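Bravance Kitchen Handling Project
Progress report to the Trullside Fund
29 August 2018

Work since the May report has gone mostly into the open day, which was a condition of the second payment. It was held at our Jander building and 108 people signed in. The Fund's own visitors came in the morning session and have already sent us their notes.

The program had two parts. Downstairs, guests saw the arm bench and talked with the engineers. Upstairs, we ran the simulated kitchen table on the large screen, with the two-arm setup we now use for all software testing. Each session lasted 19 minutes, which was too short. Questions ran over in every group and the afternoon started late. Next time we will plan fewer groups.

Most questions were about how the simulated work carries over to real equipment. We told visitors what we have told the Fund: grasping carries over fairly well, placing does not yet. Several people from care homes asked about noise and cleaning. We had no good answer on cleaning and have added it to the work plan.

The simulator held up through the day with one restart. The restart was caused by a full disk on the display computer and did not affect any saved results.

Before the open day the team rebuilt the table setup so that fruit and vegetables could be handled along with the dishes. The plate is the main pick and place area. 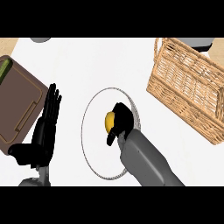

The Sasaki task list, which we adopted in May, now has 100 entries. We have logged 646 simulated runs against it. Results by task are in the attached spreadsheet. Thin, flat items are still the weakest group, and we expect to spend most of the next period on them.

Spending is within budget. Catering and printing cost more than planned and were covered from the travel line. We ask the Fund to approve that change.

Still open: the cleaning question, a second display computer, and a date for the smaller follow-up visit requested by two of the care homes.

© 2018 Bravance | Contact | Back to top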